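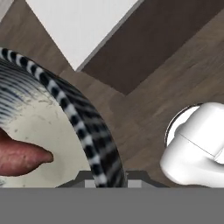
4. Registo de sócios e quotas no Grollgate

Esta secção explica como inscrever um sócio novo e ativar a respetiva quota anual. O procedimento é o mesmo para quotas individuais e familiares. Os sócios que só vêm aos almoços do clube também precisam de ficha, mesmo que não usem mais nada na casa. Sem ficha ativa, o programa não emite cartão nem aceita reservas.

Tempo de leitura: 3 minutos

4.1 Antes de começar

Tenha à mão o formulário de inscrição assinado e o comprovativo de pagamento. O utilizador precisa do perfil "Secretaria". Com o perfil "Consulta", o botão Novo sócio não aparece.

4.2 Criar a ficha

1. Abra o menu Sócios e escolha Novo sócio.
2. Preencha o nome completo, a data de nascimento e o contacto. Os campos com asterisco são obrigatórios.
3. Em Modalidade, escolha Individual ou Familiar.
4. Se escolheu Familiar, carregue em Adicionar membro e repita o passo 2 para cada pessoa do agregado.
5. Carregue em Gravar. O programa atribui o número de sócio seguinte.

Nota: os números de sócios que saíram não são reutilizados. Se o último sócio tem o número 746 e foi desativado, o próximo recebe na mesma o 747.

4.3 Ativar a quota

1. Na ficha, abra o separador Quotas.
2. Escolha o ano e a forma de pagamento.
3. Introduza o valor recebido e carregue em Confirmar.
4. Imprima o recibo ou envie-o por correio eletrónico.

O estado passa de Pendente a Ativo. Uma ficha pendente durante mais de 30 dias fica suspensa e tem de ser reaberta no menu Manutenção.

Cuidado: não altere a modalidade depois de confirmar a quota. Anule primeiro o recibo, mude a modalidade e volte ao passo 1.

4.4 Importar fichas do Pellach

Quem vem do Pellach pode importar a lista em Ferramentas > Importar. Faça uma cópia de segurança antes. As fotografias dos sócios não são importadas.

Comentários (3)

Wen-hsiung Chang
Importei 792 fichas e 83 ficaram sem modalidade. É preciso corrigir uma a uma?

Botari
Não. Filtra por "Sem modalidade", seleciona todas e usa Editar em lote. Só as familiares é que têm de ser abertas para juntar os membros.

Mao
No passo 3 da 4.3 o meu não aceita vírgula no valor, só ponto.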